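Plendcombe Household Textiles Survey: Data Card

Version 2, released 5 November 2024

Summary
The Plendcombe Household Textiles Survey records how homes in one market town buy, wash, mend and discard everyday cloth. It holds answers from 432 households, covering bed linen, towels, knitwear and cleaning cloths. The survey was designed by Fondeck and carried out by post.

Contents
households.csv — one row per household, with size, type of home and access to outdoor drying space.
items.csv — one row per item reported, with fibre, age band and main use.
care.csv — washing temperature, drying method and any repairs.
codes.txt — the meaning of every code used in the three tables.

Collection
Forms were sent to 865 addresses in February. Each household was asked to report up to five items in regular use. Fibre content was copied from the care label where one remained; otherwise the field is marked U. Forms returned without a signed consent slip were destroyed and do not appear in any table.

Changes since version 1
The fibre codes for wool blends have been merged. Kollance checked the age bands against the paper forms and corrected those entered in the wrong column. Users who joined the tables by item number in version 1 should repeat that step, as the numbering has changed.

Known limits
Renters are under-represented. Drying habits reflect winter conditions only and should not be taken as yearly figures. Ages of second-hand items are estimates by the present owner.

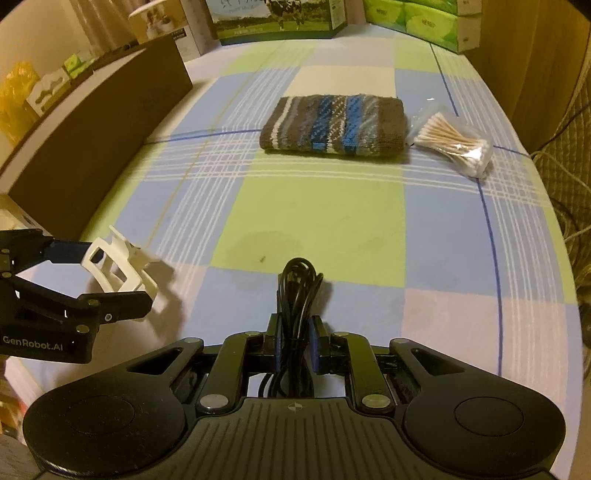 Patterned items are coded by their main colour as stated on the form. Where a respondent gave several colours, the first was kept and the rest moved to the notes field.

Privacy
Street names and postcodes have been removed. Users must not attempt to identify any household.

Terms of use
The tables may be used for teaching and non-commercial research. Please cite the survey title and version number. Corrections should be sent to the Gautam data desk, quoting the file name and row.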